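Why Do We Sleep? (And Why Does Your Bed Feel So Good in the Morning?)

Science for Curious Kids, from the Wusness reading room

I love sleeping. I really do! If there was a team for it, I'd try out. But when I was a kid I fought bedtime every single night, and I was sure that all the good stuff in the world happened after somebody switched my lamp off. (Mostly it was grown-ups folding laundry. Sorry.)

So let's talk about what goes on in your body when you lie down and close your eyes, because there's a lot more happening in there than you might think.

Is my brain turned off?

Nope! Your brain stays busy all night long. Think of a school building after the last bell rings. The kids have gone home, but the floors are getting mopped, the trash is going out and somebody is putting all the books back on the right shelves. Your sleeping brain does jobs a bit like that. It sorts through what happened during the day and helps you hang on to the things you learned, like your spelling words or how to land a cartwheel.

Your body is busy too. It fixes up sore muscles, it fights off germs, and if you're a kid it sends out a special chemical called growth hormone, and a lot of that gets sent out while you're in deep sleep. So when a grown-up tells you that sleep helps you grow, they're right. Annoying, I know.
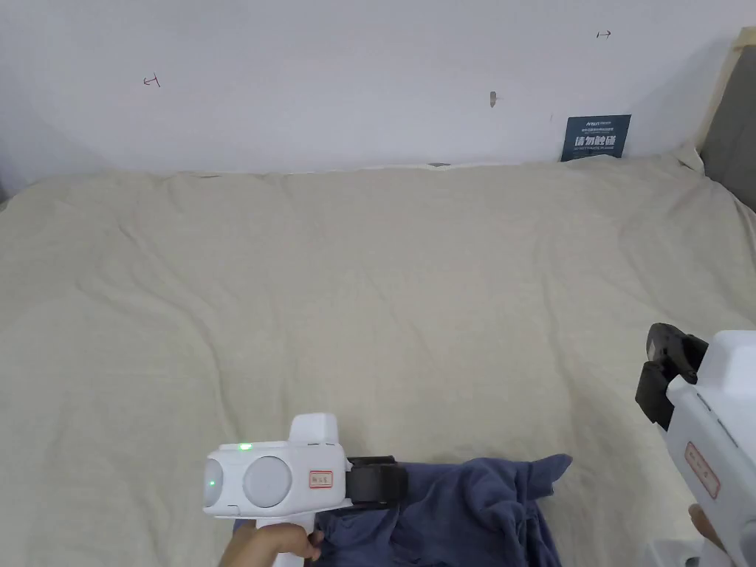

The two kinds of sleep

Scientists split sleep into 2 main kinds. One is called REM sleep (say it like "rem," so it rhymes with "gem"). The letters stand for rapid eye movement, and that's just what it sounds like: your eyes zip around under your closed eyelids! Most of your really wild dreams happen in REM sleep. I once dreamed I was the mayor of a town called Rastgate, and everyone there got around on giant ducks. I was a pretty good mayor.

The other kind is called non-REM sleep, and it goes from light to deep. In light sleep, a barking dog can wake you right up. In deep sleep you might not hear the dog at all, and if somebody does manage to wake you, you'll feel foggy and grumpy for a while. You swap back and forth between the two kinds all through the night.

And what about dreams? Why do we have them? Well, scientists are still arguing over that one. Some think dreams help us sort out our feelings. Some think they're a kind of practice for real life, though I'm not sure when I'll need to ride a duck.

How does my body know it's bedtime?

You have a clock inside you! It doesn't tick, and you can't see it, but it's tucked away in a tiny part of your brain and it pays attention to light. When it gets dark outside, your brain starts making something called melatonin (mel-uh-TOE-nin), and you begin to feel sleepy. Morning light tells the clock it's time to get going again.

Bright lights and screens late at night can mix up that clock. So a book is a better bedtime buddy than a tablet, especially a slightly boring book. I have a very long one about drainpipes that works every time.

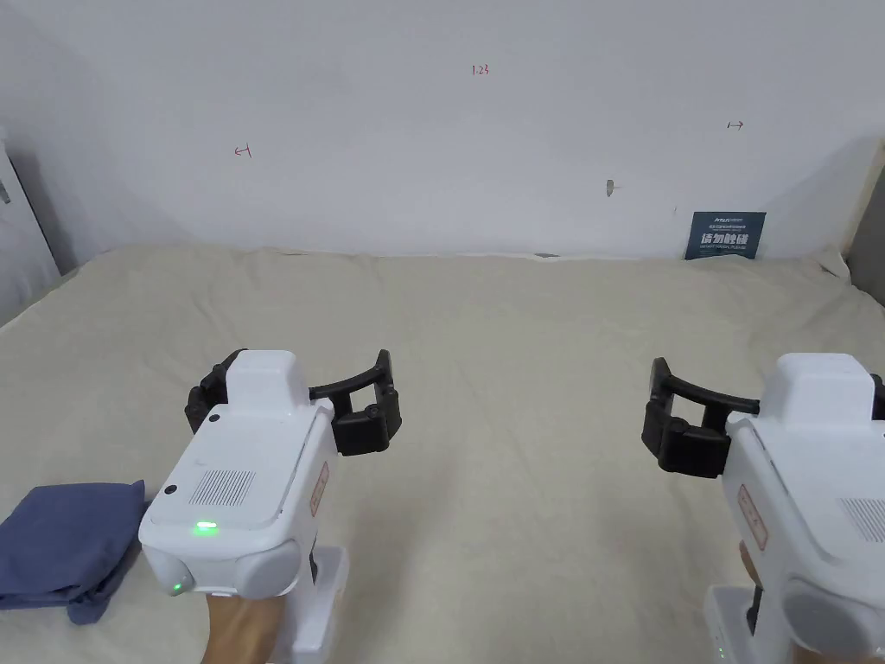 How much sleep do I need?

More than your parents do! Kids in grade school need at least 9 hours a night, and plenty of kids need more than that. Babies sleep for most of the day, the lucky things. If you're yawning in class or you burst into tears over a broken cracker, you may need an earlier bedtime.

Do animals sleep too?

They do, and some of them are very odd about it. Dolphins rest one half of their brain at a time, so the other half can remember to go up for air. Horses can doze standing up, but they lie down for their REM sleep. Sea otters sometimes wrap themselves in seaweed so they don't float away while they nap, and I think that's the coziest thing I've ever heard.

Try this at home

Make a sleep diary! Put a notebook by your bed, and every morning for a week, starting on Sunday, write down:

What time you went to bed
What time you woke up
Any dreams you remember (write these first, they fade fast!)
How you feel, from super sleepy to ready to run

At the end of the week, look back and see if your best days came after your longest nights. Mine usually do. Then ask a grown-up to keep a diary too, and compare!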